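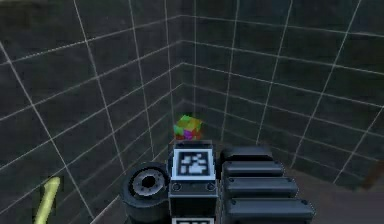 **Does a recipe that says 20 minutes take 20 minutes?**

Rarely, going by the cooks who sent us their times, and the gap is mostly in the chopping.

# Henstead Kitchen Times

Version date: 2021-07-01

The set holds 307 timed attempts at weeknight recipes, each with the time printed in the recipe and the time the cook reported. The recipes come from the Henstead newsletter and the Falgate community cookbook. I put it together after reading one too many claims that onions brown in five minutes.

## Columns

| Column | Meaning |
|---|---|
| `recipe_id` | short code, `H` for Henstead, `F` for Falgate |
| `printed_min` | total time as printed |
| `reported_min` | total time the cook wrote down |
| `prep_min` | washing, peeling, chopping; often blank |
| `skill` | self-rated, 1 to 7 |
| `note` | free text, lightly cleaned |

I would ignore `skill`. People who rate themselves a 7 are no faster in this data than people who pick the middle, and I doubt the scale means the same thing to any two of them.
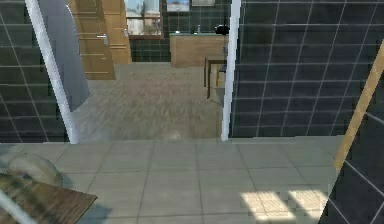 `prep_min` is a different problem. It was added halfway through, so the early rows have nothing there. Please don't fill the gaps with an average – the later cooks knew prep was being looked at, and they may have watched the clock more closely.

## How the times were collected

Cooks filled in a form on Findura, usually the same evening. They weren't checked in any way. Plenty of the answers end in a 5 or a 0, so treat them as rounded guesses. Start time was meant to be "when you pick up the first ingredient," but several notes mention putting shopping away first, and I left those rows in.

## Known problems

- Falgate recipes print one total time. Henstead prints prep and cooking separately, and I added the two together.
- Oven preheating is counted by some cooks and skipped by others.
- Anyone who gave up and ordered takeout isn't in the data.
- Over 50 rows have a blank `note`.

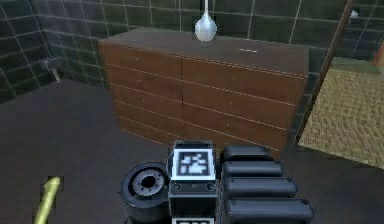
One reader of the March version objected that the printed times were never promises, just a rough guide for choosing between soup and a roast. Fair enough, but the Falgate book puts them in bold next to the title, and I don't see what else a hungry person is supposed to make of that.

The same reader asked for a correction factor, one number to multiply every recipe by. I won't publish one. A stew that simmers alone and a stir-fry that is all knife work go wrong in different ways.
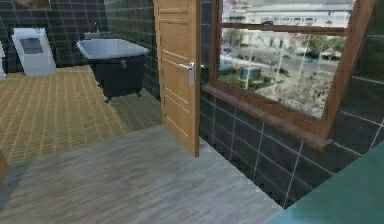
## Cleaning

The `moschos` script converts hours to minutes, trims spaces and drops exact duplicates. It does nothing about odd values. If a cook says an omelet took 50 minutes, that row stays, and you can decide whether you believe it.

To rebuild the file:

```
python moschos.py raw.csv times.csv
```

## Use

Free for any purpose. Please don't cite it as proof that home cooks are slow – it can't show that, and I'm not convinced anything collected by web form could. Corrections go in the issue tracker, with the `recipe_id` in the title.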